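Orico recalls finger pads on Fumby hand-held grippers

SUNUVCOMBE - Orico is recalling 400 sets of finger pads supplied with its Fumby hand-held gripper after finding that the adhesive behind the pads can let go during use. A loose pad can drop off or shift sideways, leaving a bare finger edge that may pinch skin or snag cloth.

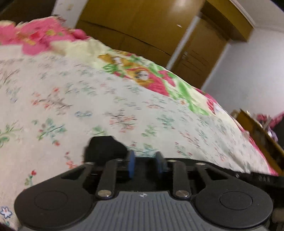
The fault came to light in January, when users folding and lifting clothes on beds reported that items were slipping. Orico checked 289 returned sets and found weak bonding in 20 of them. Two users reported pinched fingers. Neither needed treatment.

The affected pads were bonded at the Ogilvie workshop in a single batch. Work on that line has stopped while the curing step is changed. 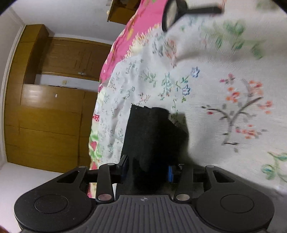
Owners should stop using the gripper, press each pad gently from the side and check for movement. A pad that moves should be left alone - do not glue it back. Replacement sets are free and come with the tool needed to fit them. Robot arms that use the same fingers are covered too, and should be switched off before anyone touches the jaws.

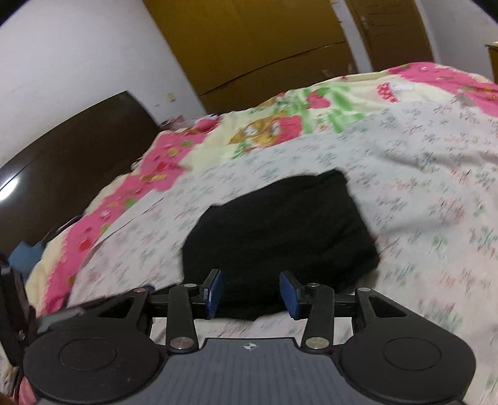
Do I need to send back the whole gripper?

Only the pads are being recalled. Keep the gripper and return the old set in the prepaid envelope.

The Orico service desk in Sunuvcombe is open from 8 a.m. on working days.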